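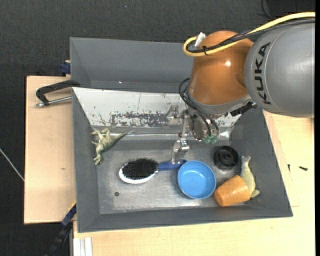
Campos, July

So the KUKA is back on its feet, and I've finally had an afternoon when I wasn't underneath it. I promised a few of you I'd write up what goes into keeping the bin cell alive, mostly because Nuria Sotomayor keeps emailing me the same three questions from her shop and I'd like to be able to send her a link!

First, the cables. I will talk about cables until people leave the room. Our wrist carries a fat yellow one plus a bundle of black ones, and they all have to come over the top of the orange joint and loop back before they get to the tool. When I took the cell over that loop was a good bit longer, and it used to slap the side of the bin whenever the arm went low into a corner. I shortened it, which was a mistake (I went too far, and the connector took all the strain the first time the wrist rolled over). Then I let some back out. The way I do it now is boring but it works: jog the wrist to both ends of its travel at 24 percent speed, watch the loop the whole way, and only then pull the cable tie snug. Snug, meaning you can still wiggle the bundle with a finger. And yes, I leave the tail on the tie until I'm sure. I've cut off too many tails and then had to start over with a new tie.

The air hoses are the other half of it. They bow out on the left of the wrist and run down toward a pair of green fittings by the gripper. Ours had a leak that drove me up the wall for most of a week. It was so quiet that I could only hear it with the compressor off, and of course with the compressor off there's only so long you can listen. Ramiro Cuesta finally found it with dish soap and a paintbrush. The end of one hose had been cut at a slant, so it never sat square in the fitting. I recut both, pushed them in until they stopped, tugged them, and that was that. Total cost was a sharp blade and my pride.

Then there's the bin. It lives on its boards, held with clamps, and people always ask me why we don't bolt it down. Because we move it! Yolanda Cabrera wants it a hand's width over one week and back again the next, and with clamps I can do that before my coffee gets cold. The catch is that you have to go around and check every one of them in the morning. A bin that creeps even a little will have you blaming the calibration, the gripper, the software and finally your coworkers.

You can tell how hard the white slanted panel has worked, too. It's chipped, and there's a long patch where the paint has given up and the gray shows through. The floor is scratched all over. I used to want to repaint, but Rostam Dehghan talked me out of it and I've made my peace with the scuffs. What I do look for is any new gouge, since that usually means a fingertip is reaching lower than it should.

For the check after a repair I like a mixed load. Hairbrush, blue bowl, orange cup on its side, the fish, and the green dinosaur, who I'm fond of and who is a real pain to pick up when he's up against the wall. The brush is my favorite test, though. The handle is easy and the bristles are a mess, so if the hinged fingertip has any slop in it I'll see it there first. I go down slowly over the handle, stop, look at the gap from two sides, and carry on.

My routine from here is 100 picks at low speed, then a look at the loop and the hoses, then 150 more at normal speed. Fingertip screws get checked after both rounds. The notebook says we were at roughly 4000 picks when the leak started, so I'm going to look at the hose ends well before that next time.

Still on my list are a spare pair of fittings and a better lamp for working under the wrist. Olaia Carretero has also offered me a spring hanger for the yellow cable, and if I get it mounted before the end of the month I'll post the bracket measurements.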